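Weighing Bags with Two Hands: What We Learned from a Semester on the Packing Station

Student project report, Adorero group
Sunday, March 3, 2019

1. Why we picked this problem

When our group first sat down in November to choose a project, we had a long list of ideas that were all much too big (one of them involved folding laundry, and we're glad we were talked out of it). What we settled on sounds almost too simple to write a report about. A bagged item comes along a belt, the robot picks it up, puts it on a scale, waits for the weight to settle, and then moves it into a crate. People do this all day long without thinking about it, and we figured we could get a two-armed robot to do it in a few weeks.

It took a good deal longer than that, mostly on account of the bags. A soft plastic bag has no fixed shape. It slides, it twists, and it hangs over things it isn't supposed to hang over, and every one of those habits ends up in the weight reading sooner or later.

2. The station

We named our station Trostuvness, after a long evening and a bad spell checker, and the name stuck. It consists of a table and a conveyor belt set side by side, with a digital scale, a plastic crate for the weighed bags, and the robot reaching over it all with both arms. Each arm ends in a hand with fingers. We kept the layout the same for the whole project, so that when a trial went badly we could at least rule out the furniture.
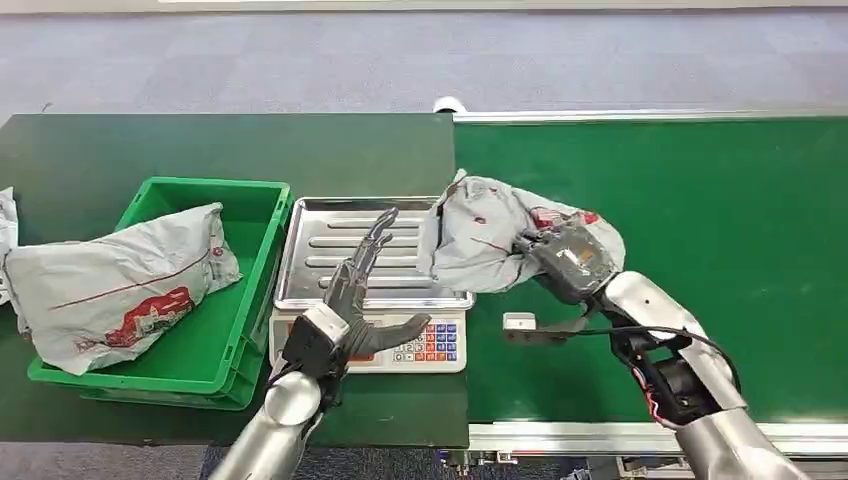

Figure 1. The right hand holding a bag beside the scale, with the left hand open in front of the tray.

The scale is the kind you'd find on a shop counter, with a steel tray and a keypad. We liked it for being ordinary. The trouble is that it was designed for someone who lets go of the item cleanly and steps back, and our robot was not good at either of those in the beginning. A finger resting on the tray, or a corner of the bag still pinched in the hand, was enough to spoil the number.

3. How we taught the task

We used learning from demonstration. One of us guided the arms through the whole job while the software recorded the joint positions and the camera views, and a model was then trained to predict the next small movement from what the cameras showed. The training code is called Mwaipopo, and we wrote most of it ourselves on top of what last year's group had left behind (thank you, last year's group, and please comment your code!).

In total we recorded 2,000 demonstrations. After going through them we kept 1,229, and we want to say a few words about the ones we threw out, as this was where we did most of our learning. Many were rejected for pauses. When the person guiding the arms stopped to think, the robot learned that stopping was part of the job, and it would hover over the tray very politely and never put the bag down. Others were dropped because the bag was set down with part of it touching something besides the tray, which gave us a recording that seemed fine and a weight that was wrong.

The cameras deserve a mention too. We trained with a head view and a wrist view together. The head view is the one that makes sense to a person, and for the first stretch of the project we hardly opened the wrist recordings at all.

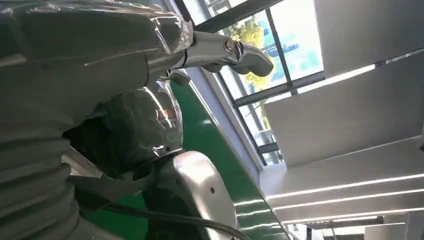
Once we did start going through them, we noticed how much the background changed with the position of the arm. A wrist camera points wherever the wrist points, so windows and ceiling lights can come into view in the middle of a movement, and the brightness shifts along with them. Our first model leaned on that far more than we'd have liked. We added random brightness changes during training, and we also trained one version with the head view only, to have something to compare against.

4. Results

We count a trial as a success when the bag is fully on the tray, the reading settles, and the bag ends up in the crate without help. With the head view only, the robot succeeded in 67 percent of trials. With both views and the brightness changes, it reached 77 percent. We had hoped for a bigger gap, but it held up when we repeated the comparison on another day, and we're fairly comfortable reporting it.

Most of the remaining failures happen at the release. The hand opens, the plastic clings to a finger, and the bag gets dragged along when the arm pulls back. Opening the hand more slowly helped a little. Tilting the wrist before letting go helped more — that idea came from watching our own hands at the grocery store, where we probably got some odd looks.

5. What is still open

The model never sees the weight. It decides that the reading has settled purely by waiting, and a next version should take the number from the scale directly. We'd also like to try heavier bags and a moving belt, as every trial in this report was done with the belt standing still. The recordings and our notes on rejected trials are stored in the Harkberg folder on the course drive, and the next group is welcome to all of it, including the rejected ones, which we sorted by reason.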